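Good Practice for Hand-Held Gripper Work: Project Report

Livon project, August 29, 2024

1. Background

Our project group had the task to write a set of working rules for people who use hand-held grippers to show manipulation tasks. The rules are for the student laboratory, where many different persons use the same stations during one semester. Before our project there was only a page with safety notes for the robot arm in the next room. This page says where to stand and how to stop the arm, but it does not say anything about a station where the person holds the grippers in the hands.

We first read the general machine safety rules of our department. Much of it is written for motors with high force and for fences, and only a small part could be used directly. The most useful parts were the ones about cables, floor marking and the state of the table before work starts.

2. How we worked

We kept a log of 212 trials. The tasks were simple: pick up a thin flat part, hand it from one gripper to the other, put it in a tray. Each trial was marked as "clean" or "to repeat", and for the second kind the operator had to write the reason in one short sentence. We called the log sheet Zilleck, after the folder it was saved in, and the name stayed.

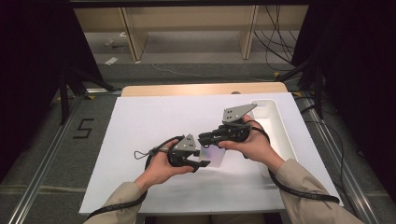
The sentences in the log were more helpful than we expected. Many reasons were not mistakes of the hand. They were things that should be checked before the trial: a cable that pulled on the wrist, a tray that was moved by the person before, a sleeve that covered part of the gripper. For this reason our rules are mostly about preparation.

3. The rules

Before the session
Walk once around the table and look at the floor. Cables on the floor must not cross the way of the operator.
Each gripper cable runs along the outside of the arm, with enough slack to turn the wrist fully.
Check the small screws on both grippers. A loose screw is written in the log and the gripper is not used.
Only the parts for the current task stay on the board.

During the session
Hold the gripper body, never the jaws.
Thin sheets are taken at the edges. If a sheet bends, open the jaws and start again.
After 5 failed trials in a row, take a break and check the station again.
One session has at most 125 trials for one person.

After the session
Put the grippers down with the jaws open.
Complete the log before leaving the station.

4. Discussion

The limit of 125 trials was discussed for a long time. A first draft, which we called Ollel, allowed 375 trials per session, and two of us found this too much for the wrists. We do not have medical data, so the lower number is a careful choice and should be reviewed next year.

The rule about sleeves is still open. Some of us wanted to ask for short sleeves — others said that a close cuff is enough. We left it out of version one and wrote it in the list of open points, together with the question of who is responsible for replacing a worn cable.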